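Re: [wesach-share] sorting for the Friday drop-off

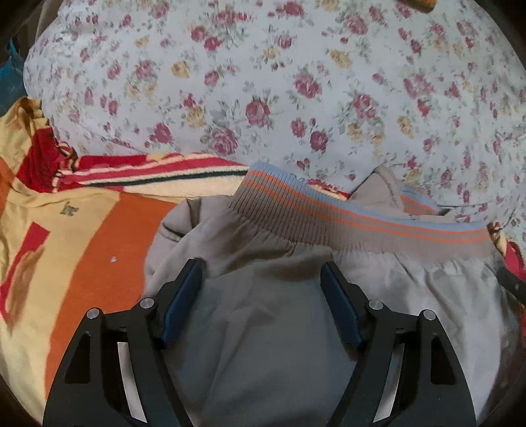

OK so I'm back at the pile tonight, still not done. Answers to your questions below, quick ones, dinner's on.

> On the drop-off, can everybody please keep bedding and clothes in
> separate bags this time? Last load at Parnport got sent back to us
> because it was all mixed. Also do they take anything with elastic,
> or does that go to rags? And what's the locker number again.

Separate bags, yes. Sheets and quilt covers in one, clothes in the other. I'd been using an old flowered sheet as a ground cloth and throwing stuff on top, which is how things get mixed, so don't do that.

Elastic is fine if it still has stretch. Pull the waistband out to full width and let go. Snaps back, goes in clothes. Stays wavy, rags. Ribbed knit ones usually hold up better than the thin sewn-in kind, at least in what I've sorted so far.

Wrinkles don't matter, they steam everything. Stains do. Check knees and cuffs, and turn the pockets out!! I found a bus pass and half a roll of mints last time.

Light greys go with the lights. I know some of you put them in darks, Parnport doesn't care much but the Dranetau people do and they get half the load.

Locker is 233, not 223 like I wrote in Febuary. Sorry. Same key.

Still short on big bags. If anybody has the heavy ones left over from the Verbeke move, bring them Friday, I'll be there from 4 or so.

Fold the pants along the leg seam and lay them flat, waistbands all on the same end. Takes up way less room then rolling.

Gotta run, more later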